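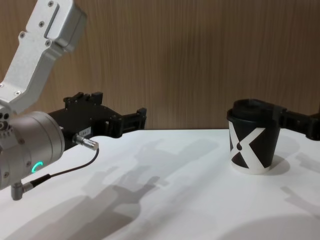

A takeaway cup on the white tabletop, with the wood-grain wall panel behind.

Progress report to Flinance
Project: Less Cup Waste in the Nultville Building
Prepared by Enikő Hajdu
Mar 31, 2018

Dear Mr. Amundsen,

I send you the second progress report of our project. The first report was mostly about the purchase of the washing equipment, so in this one I write more about the cups and about the rooms where people drink their coffee.

1. The cups

In the first month of counting we collected 1646 takeaway cups from the bins and tables of the building. In March the number was 1179. We are glad about this result, but I must mention that the east stairs were closed for a part of March, and some colleagues from the upper floor bought their coffee in the other building. Katalin Vörös made the counting in both months with the same method: the bags are emptied in the evening, the cups are counted without the lids, and broken cups are counted if the bottom is still there.

The cups come mainly from the coffee bar on the ground floor. They are good cups, they do not leak and they are easy to hold, and this is a part of our difficulty. In the short interviews people told us that they like to carry the coffee to the place where they work, and that the porcelain cups in the kitchen are too small and become cold too fast. For this reason we changed our plan and ordered a larger cup with a lid that can be washed. The order was placed with Wiltura. The first delivery had the wrong lids and was sent back. The correct lids arrived without extra cost, but we lost time with it.

At present 49 people have registered for a washable cup. Each person writes the name on the bottom with a special pen. The first pen we tried did not survive the dishwasher, the second one is better.

2. The tables and the walls

In the application we promised to look also at the surfaces, because the complaints about coffee rings were one reason for the whole project. The smooth white tabletops show every ring. On the other hand they are easy to wipe, and Hajnalka Szűcs, who is responsible for the cleaning plan, asked us not to cover them. We tested felt coasters and cork coasters. The felt became dirty after few days. The cork coasters stayed in use and we will order more of them.

The brown wood-grain wall panels are in a better state than we expected. We had reserved money for replacing the lower parts near the kitchen door, where there were splashes. After cleaning with a mild soap the marks were gone, and the replacement is not needed. I would like to ask your permission to move this amount to the budget line "drying racks." The present rack is too low for the new cups, and they must be laid on their side.

3. Delays and open questions

The return shelf beside the elevator is not installed. The building manager wants first a confirmation that it does not make the passage too narrow. Hidayah Hutapea measured the passage and sent the drawing, and we wait for the answer.

The discount at the coffee bar for people who bring their own cup is agreed by word but not signed. The owner would like to give it only before noon. We prefer the whole day, however we would accept the morning as a beginning.

We also did not find a solution for visitors. They arrive from the train station with a takeaway cup already in the hand, and we cannot ask them to leave it outside. Midtbø has a small shelf with guest cups in the entrance, and we will visit them to see how they manage the washing.

4. Next 3 months

Repeat the cup counting once more, with the same method.
Order drying racks, if you approve the change in the budget.
Install the return shelf.
Sign the agreement with the coffee bar.
Write a one-page guide about washing and storing the cups, in plain language.

The receipts and the counting sheets are attached to the financial part. If something is not clear, please write to me or to Katalin.

With kind regards,
Enikő Hajdu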